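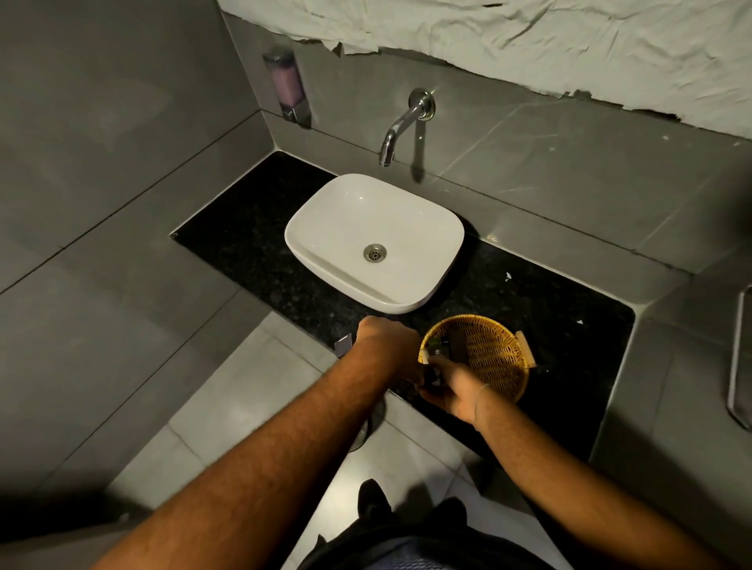 The waiting list, month nine

June 19, 2022

We are number 29 on the list at Enora, the care home Mom picked because it has a piano and doesn't smell of soup. In September we were number 20. I called to ask how a person moves backward in a line and was told the list is "dynamic." So is a landslide.

In the meantime she has home aides, 2 visits a day, through an agency called Geline. They are lovely women and I never meet the same one often enough to learn how she takes her coffee. Each of them gets the tour from Mom, including the closet where she keeps the good towels that no one may use.

What it costs

The bill last month was $1188, after the county paid its share. I know this because the statement came in three envelopes, each one disagreeing politely with the others. My brother made a spreadsheet. My sister made a face. I made the phone call, as the one who lives in Skarnham and therefore has nothing else to do.
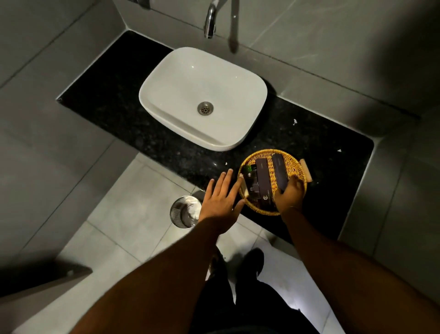

What Mom thinks

Mom thinks we should all calm down. She has started telling the aides she's on the list for Enora "as a favor to the children." She has also asked whether the piano gets tuned, and who by, and whether she could speak to them.

I'm calling again after the holiday. If we've reached 35 I'm going to ask to see this list.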